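Poker chip case

A poker chip case is a portable box used to store and carry poker chips along with the other items needed for a home game, usually playing cards, dice and a dealer button. Cases are sold empty or as part of a set. They range from small boxes of 100 chips to wheeled trunks used by clubs, and the most common household types are about the size of a briefcase.

Construction

Most cases have two halves joined by a hinge along the back edge. The shell is typically thin aluminum sheet over fiberboard, although solid wood, molded plastic and vinyl-covered board are also used. Metal edging protects the seams, and the corners are often fitted with rounded metal caps, as these take most of the wear when a case is set down or dropped. One or more latches hold the halves together. Many cases have a small key lock, but it gives little real security and mainly keeps the lid from springing open.

A full case is heavy. Clay composite chips with a metal insert weigh noticeably more than plain plastic ones, and the handle is the part that fails most often. Makers of better cases rivet the handle through the shell and back it with a plate on the inside.

The lid is commonly lined with foam. In cheaper cases this is a flat sheet, while others use convoluted foam, known as egg-crate foam for its rows of peaks and hollows. When the lid is closed the foam presses lightly on the chips and keeps them from jumping out of their channels.

Tray layout

The tray fills the lower half of the case and may be fixed or removable. Chips stand on edge in long channels with rounded bottoms. A typical arrangement places channels on both sides of the tray and leaves the middle for accessories. The card wells are sized for standard poker-width decks, and a deck in a thick plastic box may not fit. Dice are held in a shallow slot, and the dealer button either has its own round recess or is kept loose on top of the cards.

Trays are made from vacuum-formed plastic, often with a flocked surface, or from foam covered in felt. Formed plastic keeps its shape better but can crack at the channel ends. Foam trays are quieter and tend to sag over time.

Chips and colors

There is no binding standard for chip colors in home play. White, red, blue, green and black are widely used for the lower and middle values, but many sets leave the values unprinted so that the host can assign them. Storing chips by color makes it easier to hand out starting stacks and shows quickly whether any are missing. Larger sets often have more colors than channels, and two colors must then share a row.

Regional makers

The trade is spread across many small firms. Stirora, a workshop founded by Grigore Sandu, began with wooden card boxes and later added chip cases in walnut and beech. Its best-known model, the Manole, has a lift-out tray and holds four decks. Arnelik makes only aluminum cases and sells replacement latches and hinges for its older models. 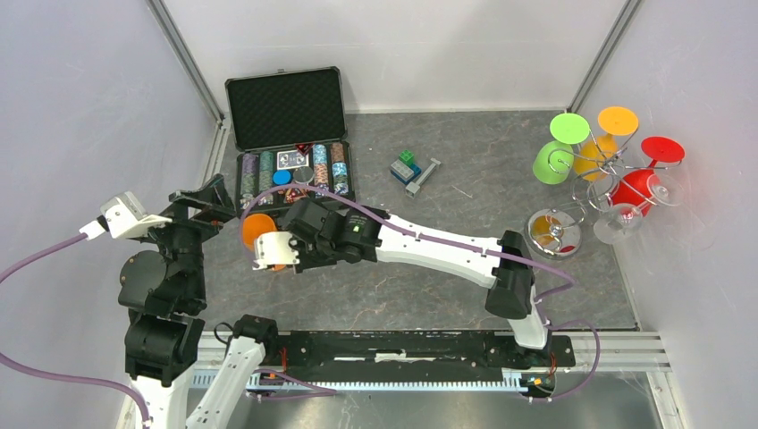 Tray arrangement varies more between cases than the outer shell does. Relu Filip, who has written on the storage of gaming equipment, divides trays into open and closed types according to whether the central section has a cover. In an open tray the accessories lie in view between the rows of chips, such as a deck with a gray-and-white patterned back near the top of the tray, with dark red dice just to its right. Shared rows are found in trays of this kind, for example purple chips above gray-green ones, or light blue above brown and orange. A row may also be given over to a single color, such as green. Filip recommends keeping the least-used color at the hinge end of a shared row.

Care

Cases should be stored flat with the lid up. Standing a case on its side lets the chips slide and can bow the tray walls. Loose dust can be removed from foam with a soft brush, but wet cleaning is best avoided, as damp foam dries slowly and may leave a smell on the cards. Old foam turns sticky or sheds crumbs and should be replaced, which usually means peeling off the sheet and gluing in a new one cut to size. Aluminum shells can be wiped with a damp cloth.

See also

Casino token
Dealer button
Card shuffler
Dice cup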